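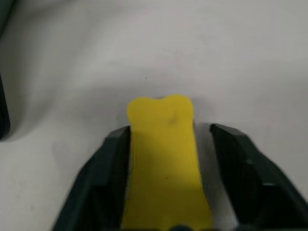 How does an arm learn to wipe a board when no one has written down what wiping is?
A person wipes it first, through the arm, enough times that the recorded joint positions begin to agree with one another.

Yolandi Coetzee had given that answer to two auditors from Dokley, and neither had written it down. She went back to the leader handles and opened the log at episode 485.

The target was 604. Torbjørn Midtbø had set it in January, before the second arm was commissioned, and had not revised it. Episodes longer than 77 seconds were discarded automatically. So were those in which the operator changed grip, a rule Yolandi had argued against and then obeyed.

She keyed the pedal. The right handle had slightly more friction than the left at the elbow, and she allowed for it without thinking. Approach, contact, three strokes, lift. Release the pedal. Save.

"You slow down before contact," said Gert Xaba, from the terminal.

"Everyone slows down before contact."

"Nantana doesn't. I plotted it. Yours drops by half over the last few centimetres. The policy has picked it up."

He ran the checkpoint from the previous night. Yolandi took her hands off the handles and put them in her lap. 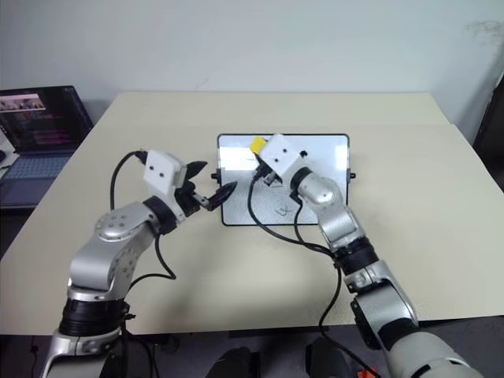
Bench 2, Sterstead, July 9, 2021.

The arm came down over the board and hesitated. It was her hesitation, in the right place and of the right duration. She had learned it at 19, lettering signs for her uncle, where a brush set down too fast left a blot the colour of the whole afternoon's work.

"I can filter it out," Gert said. "Or we drop your episodes and Nantana records another 200."

"How long is the pause?"

He measured it on the trace. "Point four of a second."

"Does it fail more often?"

"No. It's only slower."

She reset the board, checked the cable at the wrist and put her foot on the pedal.

"Leave it in," she said, and started 486.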